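Warkard House
Common Room Inspection Checklist, with Comments

Date of inspection: 2018-03-31
Areas covered: sitting room, work table, wall shelving, passage to rear door
Inspected by: Nermin Aydoğan
Accompanied by: Adalberto Medeiros, house manager
Previous inspection: October
Ratings: S (satisfactory), A (attention needed), U (unsatisfactory), N/A (not applicable)

General remarks

The common room is used by residents and by day members for reading, conversation and light table work such as sorting, folding and card making. The checklist applies to the room in its ordinary daily arrangement. Items rated A are to be corrected by the house manager and reported to this office in writing. Items rated U require the affected furniture or equipment to be withdrawn from use until it has been inspected again.

Section 1. Floors and passages

1.1 Walking route from main door to work table clear of obstructions. Rating: S

1.2 Walking route to rear door clear and of full width. Rating: A
Comment: A folding chair was stored against the passage wall and narrowed the route. It was removed during the inspection. The manager is asked to assign a storage place for folding chairs and mark it.

1.3 Floor surface free of loose edges, raised boards and spills. Rating: S

1.4 Rugs fitted with non-slip backing. Rating: A
Comment: The small rug by the reading lamp slides under moderate foot pressure. Fit backing or remove the rug.

1.5 Door closer on rear door operates fully. Rating: S
Comment: Adjusted after the October inspection. The door now latches without assistance.

Section 2. Work table

2.1 Table stable under load and free of rocking. Rating: S

2.2 Table covering clean, flat and secured. Rating: A
Comment: The covering was clean and is suitable for sorting work. It was not clipped at the corners. A covering that hangs freely can be caught by a passing person or by the arm of a chair, and whatever stands on the table will move with it. Clips are to be fitted at each corner before the next session.

2.3 Tabletop items limited to those needed for the task. Rating: S

2.4 Sharp tools returned to the lidded box after use. Rating: S
Comment: The box was closed and its contents matched the list inside the lid.

2.5 No cords crossing the table or hanging from its edge. Rating: S
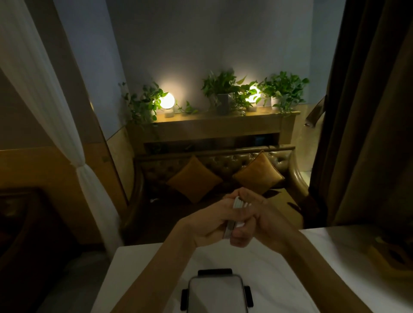

Comment on sections 2 and 3, relative position of table and seating. The position of the work table has been raised at two inspections and is treated separately for that reason. The room plan places the table on the sofa side, and persons seated at it for handwork share their floor space with persons getting up from the sofa. With the white covering in place, small pale pieces such as the thin white ones being handled over the table are easily overlooked once they are set down, and a piece that reaches the floor becomes a slipping hazard on the way to the tufted leather sofa. A shallow tray in a dark color is to be provided for this type of work. Equipment placed on the table should be kept back from the edge. The manager agreed to both measures.

Section 3. Sofa and other seating

3.1 Frame sound, with no movement at the arms. Rating: S

3.2 Leather and buttoning intact. Rating: S
Comment: Buttons were tested by hand. None was loose. Members bring small children on open afternoons, and a detached button is a choking hazard, so this check remains on the monthly list.

3.3 Cushions in good repair and kept on the seating. Rating: S
Comment: Seams on the mustard-orange cushions were examined and found sound. Cushions are not to be used on the floor as footrests.

3.4 Sofa feet level and fitted with pads. Rating: A
Comment: One rear pad is worn. Replacement pads are held in the supply cupboard.

3.5 Seat height suitable for residents with limited mobility. Rating: A
Comment: Mr. Kyung-tae Hyun, speaking for the residents, reported that two persons find the sofa difficult to rise from. A firm upright chair with arms is to be placed nearby as an alternative.

Section 4. Wall shelving above the sofa

4.1 Shelf unit securely fixed to the wall. Rating: S
Comment: Fixings were tested by hand at each end. The Gerlach brackets installed last year show no movement.

4.2 Items on the top ledge stable and set back from the front. Rating: A
Comment: The ledge carries a row of decorative items directly over a seating area. Light pieces may remain. Heavier pieces are to be moved to the low cabinet or held in place with museum putty. Nothing made of glass is to stand above the sofa.

4.3 Open compartment used for light objects only. Rating: S
Comment: No books or boxes are to be stored in the compartment.

4.4 Shelf reachable without standing on furniture. Rating: U
Comment: Staff reported kneeling on the sofa seat to dust the ledge. This practice is to stop at once. A long-handled duster is to be purchased, and the step stool is withdrawn from use until its loose tread has been repaired and inspected.

Section 5. Lighting and electrical

5.1 Lighting at work table adequate for close work. Rating: S
Comment: Measured at 500 lux on the table surface.

5.2 Lamps clear of fabric, paper and cushions. Rating: S

5.3 Power strips not linked together. Rating: A
Comment: Two strips were linked behind the low cabinet. Separated during the inspection.

5.4 Test labels current on portable appliances. Rating: S
Comment: Label 959 on the reading lamp is faded and should be reprinted.

Section 6. Fire safety

6.1 Extinguisher in place, with pressure in range. Rating: S

6.2 Smoke detector tested. Rating: S

6.3 Exit sign visible from the seating area. Rating: S

6.4 Evacuation notice current. Rating: A
Comment: The notice still names Jaxon Dufour as floor warden. Jaxon Grewal has held the duty since October. Replace the notice.

Follow-up

Written confirmation of corrected items is to be sent to Nermin Aydoğan. Item 4.4 will be inspected again before the step stool returns to use.

Copies: house manager; residents' representative; inspection file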